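Handheld grippers with tag cubes, finally tracking properly (long)

Forum > Builds > Arms, Hands and Grippers

razia_c
Original poster

OK so I have been lurking in the gripper threads since June and I finally have something worth posting! Short version: I built a pair of handheld grippers so I can record myself doing chores and use the recordings to teach the arm at home. You hold one in each hand, squeeze, the jaws close. A cube of printed square markers sits on top of each one and a wide camera on my head sees the cubes, so I get the position of each hand for free. No motors in the handhelds at all.

Jaws are printed in gray PETG, two curved fingers per side, black rubber pads glued on the inside. The linkage is loosely based on the Taserby hand that was posted here a while back, but I stretched the fingers and threw out the return spring it came with because my thumb was dead after one evening. The spring I have now came out of a clothespin. It's great. I have a bag of 200 clothespins, so spares are covered.

What I want to teach it first is tidying up. Picking up a cord, moving a hose out of the way, putting a thing back where it lives. My arm is a secondhand Drarkon with the same fingers bolted on, so in theory what I do with my hands maps straight over.

Questions for the hive mind:
- cube size. Mine are 2 inches. Bigger?
- anyone running paper markers for long? Mine are starting to peel at the corners
- do you bother recording in more than one place?

k_hartono

Love this. Bigger cubes, yes, but you'll hate the weight up top. I went up a size and my wrists complained by lunchtime. If your camera is really wide the markers shrink fast once your hands leave the middle of the view, so the first thing I'd try is just keeping your elbows in.

For peeling: print on matte sticker paper, then wipe the cube with alcohol before it goes on. Don't laminate! Gloss plus ceiling lights equals no detection. Ask me how long it took me to work that one out.

drawbar_gil

Going to be the grump. Why cubes at all? You can put a small camera on each gripper, run visual odometry and skip the whole marker business. The cubes catch on everything. I tried a set like that on a drawer and knocked the cube loose on the second pull.

razia_c

@drawbar_gil fair, and I did think about it! But two more cameras means two more cables or two more batteries, plus lining up three clocks, and I'm one person with a day job. With the cubes everything is in one video. If the hands are wrong I can look at the video and see why.

They do catch on things. I've rounded the edges on the next version.

k_hartono

Also odometry falls apart in front of a blank wall, Gilang, and you know it, you posted the plots.

drawbar_gil

I posted plots from a bad lens. With the good lens it was fine. Mostly fine. My point is that she's going to want to reach inside cupboards sooner or later and the head camera can't see a cube in a cupboard.

razia_c

OK the cupboard thing is a real point and I don't have an answer. Noted, grumbling.

dewi_ngau

Can I ask the dumb question, how do you know how far the jaws are open? The cube only tells you where the whole hand is.

razia_c

Not dumb, I left it out! There's a little magnet on the linkage and a sensor board in the handle, it logs to a card. I clap the jaws together 2 times at the start of every take and line up the log with the video from that. Low tech, works really well. Code is a fork of the Lusance logger with most of it deleted.

rizal_builds

Magnet near a vacuum cleaner motor, no trouble? Asking because mine drifts when I get anywhere near the drill press.

razia_c

None so far, but I've only had the vacuum near me switched off. Will try it running and report back.

k_hartono

And to your third question, YES, record in more than one place. I did 200 takes at one bench and my arm learned that bench. Moved the lamp and it had no idea what a cup was. Go somewhere messy with people in it.

razia_c
Edited Sun 21 April

Update! Took Kamarul's advice and carried the whole kit over to the Wuisan workshop, which I can use as a member but had only ever gone to for the laser cutter. Long corridor along the top of the stairs, big open room at the end, people busy at the benches. Could not be more different from my kitchen.

First job was the canister vacuum that lives in the corridor. I'd been putting it off because it has everything I find hard in one object: the hose, the long metal wand on the floor, thin cords all over the place. 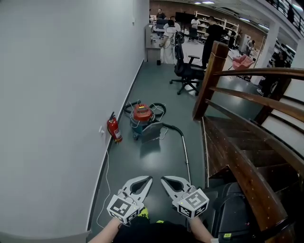 I did 15 takes with it and then my forearms gave up. Lifting the wand is lovely, the curved fingers wrap right under it. The hose is OK if I grab it near an end. The cords are awful! The tips don't quite meet, so anything thin slides out between the pads. I ended up pinching with the very back of the jaws, which looks silly and I'm sure is no use as training data.

Tracking was much better than at home. I lost the left cube a few times when I crouched and let that hand swing out, so elbows in really is the trick, thank you Kamarul. New matte stickers on both cubes and not one corner has lifted.

rizal_builds

For cords, add a flat at the tip. Just the last bit of the finger, straight instead of curved, so the pads press together face to face. I did it on mine with a file and superglued a strip of bike tube on. Took an evening.

drawbar_gil

Or a fingernail. A thin lip past the pad on one side only. You can get under a cord that's flat on the floor, a plain flat tip will just push it along.

rizal_builds

A lip will snap the first time you drop it.

drawbar_gil

Then don't drop it? Print it in nylon.

dewi_ngau

Could you do a flat on one hand and a lip on the other and see which one wins? You've got two of them.

razia_c

Dewanti that is exactly what I'm going to do. Left gets Rizal's flat, right gets Gilang's fingernail. Both are in the slicer now, the nail in nylon as instructed. The arm will have to match whichever one I keep, so I'm holding off on reprinting those fingers.

k_hartono

Please keep the old takes even if you change the tips. The wand and hose ones should still be good for something, the grasp is further back on the finger anyway.

razia_c

Keeping everything! Drive is already half full. I'll put the files up once the tips are sorted, and if somebody wants the current version with the clothespin spring, message me and I'll send it over as is.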